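Plarkell 室内墙面漆 哑光系列

产品编号:PK-81
品牌:Plarkell
供货:Fimatar 建材
页面更新:11/27/23

产品概述

Plarkell 哑光墙面漆为水性内墙涂料,用于客厅、卧室、走廊和书房。漆膜无明显反光,适合大面积涂刷深色和中性灰色。本系列可用于抹灰墙、石膏板和已涂过水性漆的旧墙面,不适用于浴室淋浴区、外墙和地面。

深色漆对基层平整度的要求比浅色漆高。侧光下,补过腻子的地方如果没有打磨到位,接缝会比较明显。下单前请先确认墙面状况,必要时同时订购 Britov 细腻子和配套底漆。

颜色

深色组:深巧克力棕、炭黑、墨绿
中性组:中灰、浅灰、暖灰
浅色组:米白、象牙白

同一房间使用两种颜色时,建议在阴角处分色。深棕配灰是选用较多的一组,分色线落在墙角上,收边比较容易处理。

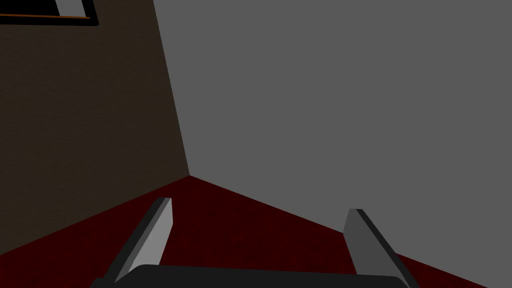
规格与用量

包装:1 升、2.5 升、7 升
理论涂布面积:每升每遍 11 平方米
建议遍数:浅色两遍,深色三遍
表干时间:1 小时(23℃)
重涂间隔:4 小时
光泽:哑光

实际用量受基层吸收程度和施工方式影响。滚涂比刷涂略省,喷涂损耗较大。同一面墙请使用同一批号的漆,批号印在桶盖侧面。如果分两次购买,可将两桶倒在一起搅匀后再用。

基层处理

旧墙面先铲除起皮和松动部分,裂缝用腻子填平,干透后打磨并清除浮灰。新抹灰墙需养护到含水率合格后再施工。油污和烟渍用中性清洁剂擦洗,清水过一遍,晾干。

从浅色改深色时,底漆可以调成接近面漆的灰色,能减少一遍面漆。从深色改浅色,底漆至少两遍。

施工

开桶后用搅拌棒从底部往上搅匀。滚涂可加清水稀释,加水量不超过 5%,最后一遍不加水。先用刷子切边,再用中短毛滚筒上大面,趁切边部分未干时接上。每遍保持同一滚涂方向,收尾时从上往下轻轻带一遍。

分色处用 Yeo 低粘美纹纸。先涂浅的一侧,干后贴纸,用刮板压紧纸边,沿纸边薄涂一道浅色漆封口,再上深色。漆未完全干时撕纸,角度保持 45 度左右。

门框、踢脚线和木质收口条需要提前遮护。 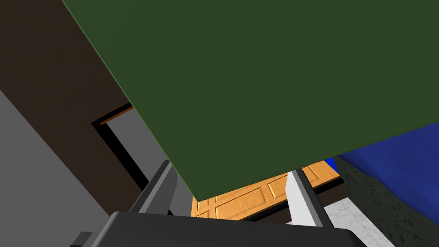 遮护纸不要在木料上停留超过三天,时间过长容易留胶。已经沾上漆的地方用湿布及时擦掉,干透后只能用小铲轻刮。

清洁与保养

漆膜在涂刷完成 28 天后达到完全硬度,在此之前不要擦洗。之后可用软布蘸清水轻擦。哑光深色墙面反复摩擦同一处会出现亮痕,开关周围和走廊转角请尽量少擦。留一小罐余漆,密封后放在阴凉处,日后补色用。

订购

零售单桶起订,工程订单满 800 升可按色卡外定制颜色,定制色不退换。样板罐容量 100 毫升,每色单独出售,八种标准色均有现货。10 月以后下单的客户请留意低温运输:本品不可受冻,冬季发往北方的订单改走保温线路,到货时间会延长两到三天。

收货时请检查桶盖和桶身,有渗漏的当场拍照并拒收。未开封的标准色可在收货后 14 天内退货,运费由买方承担。

工程报价和配色咨询请联系 Jae-in Lim,来函请写明房间面积、原墙面颜色和需要的遍数。

相关产品

Plarkell 抗碱底漆
Plarkell 木器半光漆
Britov 细腻子
Yeo 低粘美纹纸 24 毫米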